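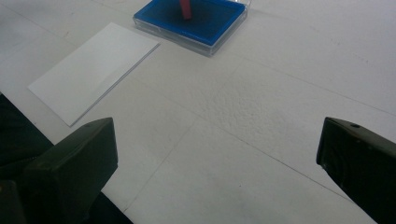 Nov 23, 2019

Third batch of the Grelden glue and I'm finally happy with it! The March recipe went stringy on me (too much starch, I think), so this time I cut the starch back and let it sit overnight - much smoother. Brushed it onto Cerus paper, 60 strips, and only 2 curled. The Dağdelen stock still drinks it up like a sponge, no idea why.

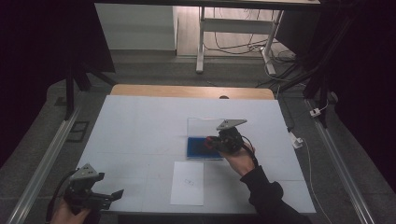 White sheet in front of the clear box with the blue base.

To do: order more brushes, try a thinner coat on the Dağdelen, and ask Drovuritz if they still sell the 1,000 sheet pack.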